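**Toy sorter wanted, part-time, Utstead**

The Hammont Toy Library lends out toys, which means that the Hammont Toy Library also gets toys back, and they do not come back in the order in which they left. Farm animals return with the zoo. The zoo returns with half a tea set. We have had a jigsaw come home with more pieces than it set out with, and we still don't know whose sky it is.

We need someone to sort all this out for 14 hours a week, spread over whichever mornings suit you, at our unit behind the Skodmont building in Utstead. It is a paid job. It is not very well paid, but the kettle is new.

**What you would be doing**

- Emptying returned sets on to a table and putting each piece where it belongs. Most of our animal sets live in plastic bins, one set to a bin.
- Checking pieces against the set card. We have 167 sets on the shelves and a card for nearly all of them. Writing the missing cards would fall to you as well.
- Wiping things down. Children are generous with jam.
- Pulling out anything cracked, chewed past the point of dignity, or small enough to worry a parent.
- Answering the phone now and then, usually to a person asking whether we have found a giraffe.

**What we're looking for**

You should be able to tell a donkey from a mule at toy size, or at least be willing to argue the point politely. Patience matters more than speed. Experience in a shop, nursery, library or stockroom would be handy, though our last sorter came to us from a car park and was excellent.

You will be on your feet for a good part of the morning and lifting full bins to shoulder height. There is a step stool for the top shelf and a chair for afterwards. If lifting is a problem, tell us when you apply and we will rearrange the shelves, which need it anyway.

Strong opinions on whether dinosaurs count as zoo animals are welcome at interview and should be left there. We had a long February over that one. The Mittal system (named after the cupboard, which has Mittal written on the door for reasons lost to us) says they get their own bin, and they do.

**Pay and so on**

The post is fixed term for 51 weeks, with a fair chance of being extended if the toys keep coming back muddled, and they have shown no sign of stopping. Pay is by the hour at the local living rate, with paid holiday and a free family membership. You need to be over 18, and we'll ask for two references and the usual background check.

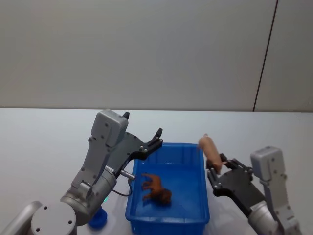
*Lion in the blue bin, pig still up in the air.*

**How to apply**

Write to Georges Obeidat at the Utstead address, or drop a letter through the door if you're passing. One page is plenty. Tell us what you have done before, which mornings you could manage, and which set you would dread most. There is no right answer to the last part, although Georges will think less of anyone who says the wooden trains.

Letters should reach us by 15 Mar 2019. We'll invite people in for a short chat and a go at sorting a mixed bin of 19 pieces. You won't be timed, and you may keep your coat on, as the heating in the unit has views of its own.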